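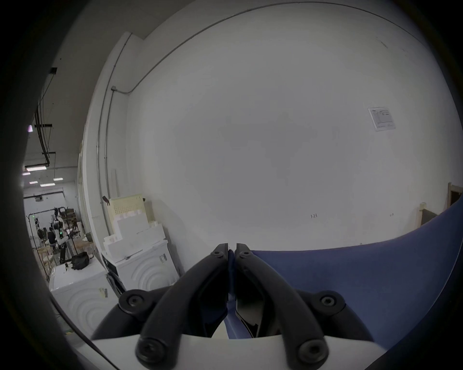

Ein Greifer hält einen blauen Stoff. Im Hintergrund: Waschmaschinen und ein Roboter auf einem schwarzen Gestell.

Was kostet ein Roboter, der Wäsche anfassen kann?
Kinderseite des Technikhauses Bakmont, Stand: 2019-09-11

Viele Kinder fragen bei einem Besuch in unserem Haus, was ein Roboter kostet. Die Antwort ist länger, als man denkt. Wer einen Roboter anschaffen möchte, muss nämlich vorher planen. Wie eine solche Planung abläuft, erklären wir auf dieser Seite.

Zuerst die Aufgabe, dann das Gerät

Am Anfang jeder Anschaffung steht eine Frage: Was soll die Maschine tun? Ein Roboter, der Kartons stapelt, braucht andere Teile als ein Roboter, der mit Stoff umgeht. Ein Karton bleibt ein Karton, auch wenn man ihn hochhebt. Ein Tuch dagegen verändert dabei seine Form. Es hängt herunter, es wirft Falten, und manchmal rutscht es weg. Für eine Maschine ist das schwierig.

In Bakmont lautet die Aufgabe: Wäsche greifen und ordnen. Das wurde im August schriftlich festgehalten. Erst danach durfte nach Preisen gefragt werden.

Was ist ein Budget?

Ein Budget ist der Geldbetrag, den man für ein Vorhaben ausgeben darf. Du kennst das vielleicht vom Taschengeld. Wenn du dir ein Fahrrad wünschst, reicht es nicht, nur an das Fahrrad zu denken. Du brauchst auch einen Helm und ein Schloss, und irgendwann muss ein Reifen geflickt werden.

Bei Maschinen ist es genauso. Der Plan für neue Greifer sieht bei uns so aus:

Zwei Greifer der Firma Ruvon, zusammen: 1.680 Euro
Ersatzfinger: 191 Euro
Stoffe und Tücher zum Üben: 176 Euro
Summe: 2.047 Euro

Die Ersatzfinger stehen im Plan, weil sich Teile abnutzen, die ständig auf- und zugehen. Auch die Tücher müssen bezahlt werden. Sie gehören zur Ausrüstung wie das Papier zum Malkasten.

Warum werden Angebote verglichen?

Ein Angebot ist ein Schreiben, in dem eine Firma mitteilt, was sie liefern kann und wie viel Geld sie dafür verlangt. Für die Greifer lagen Angebote von Ruvon und von Cledetti vor. Das Angebot von Cledetti war günstiger, enthielt aber keine Ersatzfinger. Man hätte sie einzeln nachbestellen müssen und am Ende mehr bezahlt.

Geprüft hat die Angebote Mateja Todorova. Sie leitet in unserem Haus den Einkauf. Zu ihren Aufgaben gehört es, jede Zeile zu lesen, auch die klein gedruckten. Dort steht zum Beispiel, wie lange die Lieferung dauert und ob eine Firma ein Gerät zurücknimmt, wenn es nicht passt.

Kosten, die man leicht vergisst

Manche Ausgaben kommen nur einmal vor. Dazu zählt der Kauf selbst. Andere kehren immer wieder. Man nennt sie laufende Kosten. Dazu gehören:

Strom
Wartung - das bedeutet: prüfen, reinigen und reparieren
Platz, denn auch ein Raum kostet Geld
die Arbeitszeit der Menschen, die mit den Geräten umgehen

Der letzte Punkt ist oft der größte. Ein Roboter muss eingerichtet und beaufsichtigt werden. Geht etwas schief, muss ein Mensch den Fehler suchen. Für die Wartung hat unser Haus einen Vertrag mit der Werkstatt Lazarević geschlossen.

Muss immer alles neu sein?

Nein. Vor jeder Bestellung wird geprüft, was bereits vorhanden ist. Tische und Regale lassen sich häufig weiterverwenden. Auch gebrauchte Geräte kommen in Frage, sofern sie sicher sind. Die Prüfung übernimmt Todor Karagiannis aus der Abteilung Technik. Er stellt für jedes Gerät ein Prüfblatt aus. Ohne Prüfblatt wird nichts eingeschaltet.

Wer darf entscheiden?

Eine Person allein darf einen Kauf dieser Größe nicht beschließen. Der Einkauf rechnet, die Technik prüft, und die Leitung des Hauses unterschreibt. So fällt ein Rechenfehler eher auf, bevor Geld ausgegeben ist.

Wörter zum Nachschlagen

Greifer: das Werkzeug, mit dem ein Roboter zupackt. Manche Greifer kann auch ein Mensch in der Hand führen.
Angebot: ein Schreiben mit Preis und Bedingungen
Laufende Kosten: Ausgaben, die regelmäßig anfallen
Wartung: Pflege und Prüfung einer Maschine

Zum Selbermachen

Plane eine Anschaffung für dein Zimmer oder deine Klasse, zum Beispiel ein Aquarium. Schreibe auf die linke Seite eines Blattes, was du einmal bezahlen musst. Auf die rechte Seite kommt alles, was jeden Monat Geld kostet. Bitte eine erwachsene Person, die Preise mit dir nachzusehen. Rechne dann aus, wie viel das Vorhaben in einem Jahr kostet.

Fertige Pläne können an der Kasse des Technikhauses abgegeben werden. Sie werden im Eingangsbereich ausgehängt.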